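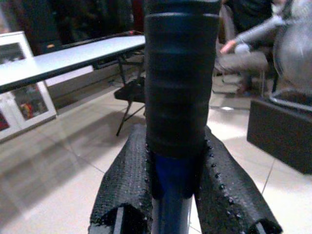

Pad trial on the Doton fingers: blue rod with black sleeve, grip below the sleeve

Notebook > Eltdale bench > End effectors > Pads

Sun 15 October
By the gripper bench, Eltdale

2 comments | 0 shares

Setup

Same arm as the last entry. Doton parallel gripper, stock metal fingers, Hakow controller, wrist camera on the short bracket. The only change is the pads. The smooth ones came off and both fingers are now wrapped in the Pärn textured sheet, coarse side out, with the ends curled over the fingertips. A narrow strip of bare metal is left inside each curl. Leave it that way for now. When I tried to close the curl fully it made a hard lump at the tip and the finger touched there first.

Test object is the blue rod with the black sleeve on its upper part. The rod is narrower than the sleeve and glossy. The sleeve is matte with faint ridges. Held upright, pads on the rod just below where the sleeve stops.

Why the rod and not the sleeve

The sleeve is easy. Every pad we own holds it, and the smooth pads hold it almost as well as the textured ones, so it separates nothing. The bare rod is where the smooth pads gave trouble in May. They held straight down without complaint and then let the rod turn about its own axis as soon as the arm swung. Axial turn is the failure I care about in this round. Drop is second.

The sleeve end is useful as a stop. If the rod slides down through the pads, the sleeve lands on top of them and the slide shows up as a closed gap. It also means a drop is hard to get with this object in this pose, and the drop result should be read with that in mind. For a real drop test, turn the rod the other way up or use a plain one.

Procedure

1. Home the gripper with nothing between the fingers. Read the closed position off the Hakow page and save it as the zero. The zero moves when the pads change. I forgot this on the first run and had to throw the run out.
2. Set the force limit to 50 N. Leave speed at the slow setting.
3. Hand the rod in from below with the sleeve up, centered between the pads. Close.
4. Wait for the position reading to settle. Write it down.
5. Lift, hold, swing the wrist through the standard path, return, hold again.
6. Read position again. Check the tape mark on the rod against the start.
7. Open, wipe the rod, repeat.

The load for the pull check was 700 g hung from the lower end of the rod on a cord. Let it hang still before reading. A swinging weight gives nothing useful.

Results, textured pads

Hold at rest: good. No slide that I could read by eye or on the position value.

Swing: good at slow speed, good at medium. At the fast setting the mark moved by a small amount on some runs and stayed put on others. I could not tie it to anything except how well the rod was centered at the start. When it sat toward the tip side of the pads it turned more.

Pull check: held. The position reading dropped slightly in the first moments and then stopped. I take this as the pads settling under the curl, as it also appeared with the smooth pads when they were new.

Release: slower to clear than the smooth pads. The rod tends to stay with one finger for a moment when they open. Same side most times, but I did not log the side and should have. Opening wider before moving off cures it.

Results, smooth pads (rerun for comparison)

Hold at rest: good.
Swing: turned at medium, turned badly at fast.
Pull check: slid until the sleeve reached the pads, then held on the sleeve edge. Counted as a fail.
Release: clean.

This matches the May entry well enough that I did not repeat it on the second gripper.

Edge wear

The inner edges of the textured pads, the ones next to the rod, are ragged, with small bumps of material along them. I can't say how much of this is wear. The sheet does not cut cleanly with the bench knife and I did not look at the edges closely before fitting. That is a gap in the record. The next pair gets a close-up before it goes on the fingers.

The ragged edge matters in two ways. It changes where contact starts, and it could leave bits of material on the part. I wiped the rod with a white cloth after the last run and found nothing, but a few runs on a glossy rod is a mild test. The faces of the pads still have an even grain.

If the edges go on fraying, options are to fold them under along the sides as well as at the tips, or to seal the cut with a thin bead of adhesive. Folding would make the pads thicker at the sides and narrower in contact. Sealing is quicker to try. Do that first.

Wrist camera

The short bracket puts both pads at the bottom of the view with the object rising between them. Good for watching the grip line. The fine texture and the edges of the pads are sharp, and the background goes soft, which suits this job.

It suits other jobs less. With the sleeved rod held upright, the sleeve runs straight up the middle of the view to the top and hides whatever is behind it. For a placing task the camera would lose the target exactly when it is needed. The part of the table behind the sleeve is gone from the view, and the two sides have to be read separately. A side bracket would fix that at the price of losing one of the pads.

The other point is the floor. The pale tiles throw back the overhead lights, and there is a small bright spot to the right of the held object. The edge finder likes bright spots. On some runs it drew the rod edge correctly on the left, where there is a clean highlight down the rod, and then wandered on the right. I masked the lower background in software and it behaved. A sheet of dark card on the floor would be simpler, and it should be there before anyone compares camera settings.

Dark sleeve against dark wall is poor on the left side. Dark pads against pale tile is very good. If I were choosing a marker I would put it on the rod, below the pads, or else on the fingers.

Controller notes

The Hakow force reading is noisy at the low end. At the limit used here it is steady. The log stops at 3,000 samples and then overwrites from the start without a warning, so a long hold loses its own beginning. Either lower the sample rate or save between the hold and the swing. I now save between.

The force value is computed from motor current. It is good for comparing one pad with another on the same gripper on the same day. I would not quote it to anyone as a contact force.

Slow speed closing overshoots a little less than medium. With the thicker pads the difference is small. The textured sheet adds about 2 mm on each finger once it is wrapped, and that comes off the maximum opening on both sides. Check this against the wide parts before changing the pads on the other bench.

Open items

– Seal the pad edges, refit, repeat the swing at fast.
– Log which finger the rod sticks to on release.
– Centering jig for loading. By hand is too loose for the fast runs.
– Plain rod, no sleeve, for a proper drop result.
– Dark card on the floor under the work area.
– Ask Pärn whether the sheet comes pre-cut with bound edges.
– Side bracket for the camera, if there is one left in the drawer.

The textured pads stay on until the repeat is done. Please don't swap them back. The smooth pair is in the bag taped to the controller, with the old zero written on it.

Comments (2)

The old zero on the bag is for the other gripper. I have crossed it out. Home it again after fitting.

Sealed edges were tried on the thin sheet last year at this bench. The bead went hard and marked the part. Use the soft adhesive, and keep it off the face.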